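Home Stories Essays Archive Subscribe
Short Fiction
5 min read

The Inventory

Trumlow Hall rented by the half day, and the half day ended at 8. The contract listed what had to be returned: 20 folding tables, the chairs, one key. It did not mention the table covers, which belonged to the tenant, or the cups, which belonged to no one after they had been used.

The tenant worked from a sheet. Chairs were stacked against the north wall. The urn was drained into the floor sink and left with its lid off. The Judik account had paid 543 for the evening, cups included, and the invoice from Esteves gave the cups a line of their own: paper, white, leaf print, one sleeve.

She had chosen the leaf print in July from a catalog with 1,282 item numbers. The plain cup was cheaper. Her mother had asked for something with a plant on it, and by the time the order shipped the question of what her mother wanted had been closed.

The last table was the one with the orange and red cover. She had planned to fold it in quarters, peonies inward, so the shiny side would not stick to itself. One cup was still on it.
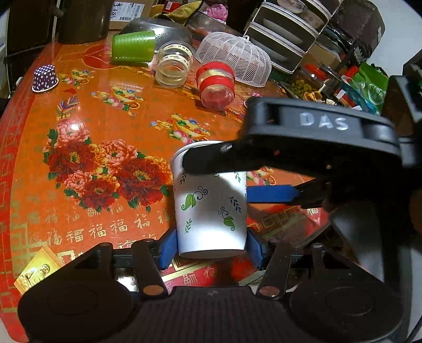
The last cup, on the peony cover.

She read the sheet again. Cups: discard. The bag was by the door, already tied.

She untied it, looked at the other cups, and tied it again. Then she wrote "one retained" in the margin — the column had no space for it — and initialed the change.

Filed under: Stories, Zosero Quarterly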